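Folding T-shirts to one size on a covered table
Home Help > Laundry and Storage
Viewed 1168 times

Ruvham
I fold T-shirts on a table with a smooth black cover and stack them on a side table. The stacks come out uneven, and the shirts go into a Flurkar drawer insert with fixed compartments. What order of folds gives a repeatable rectangle? Cotton jersey, short sleeves, mixed sizes.

Gholamreza Alipour
Fold to a set width, then adjust the length. For a compartment 40 cm deep I use this order.

1. Lay the shirt face down. Smooth from the collar toward the hem, then outward to the side seams.

2. Fold each side in by the same amount, sleeve turned back on itself. Check the width before going on.

3. Bring the hem up to the collar, then fold in half again. Press down with a flat palm -- do not drag, or the layers shift. The goal is a plain rectangle like the red one. 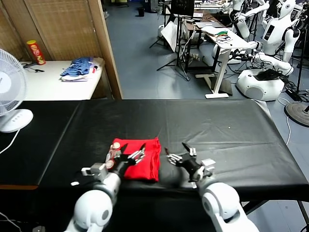
4. Move it to the stack with the thick edge facing out.

Bagheri
just roll them

Barkunier
The order above works, but most of the error enters at step 1. A smooth cover has little grip, so a hem near the front edge tends to slide over it. Hold one lower corner down and bring the other back onto the table before you fold anything. On the red shirt, the lower right corner is the one hanging over. 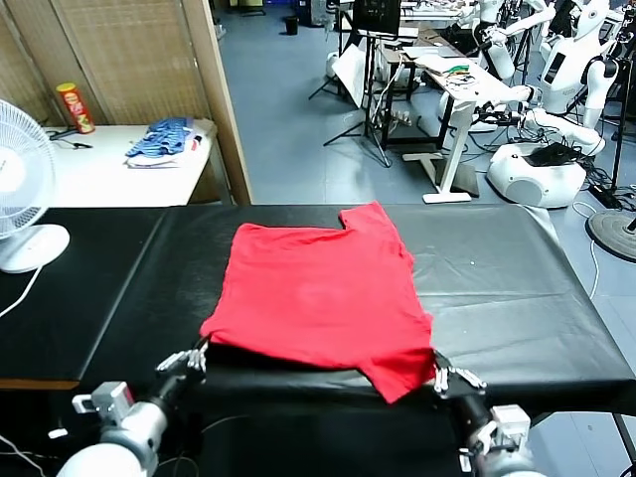
Ruvham
Does the same order work for long sleeves?

Gholamreza Alipour
With one change. After folding a side in, turn the sleeve down so it lies parallel to the side fold, cuff toward the hem. If the cuff extends past the hem, double it back. Expect a thicker stack -- I get 3 long-sleeved shirts where 4 short-sleeved ones fit.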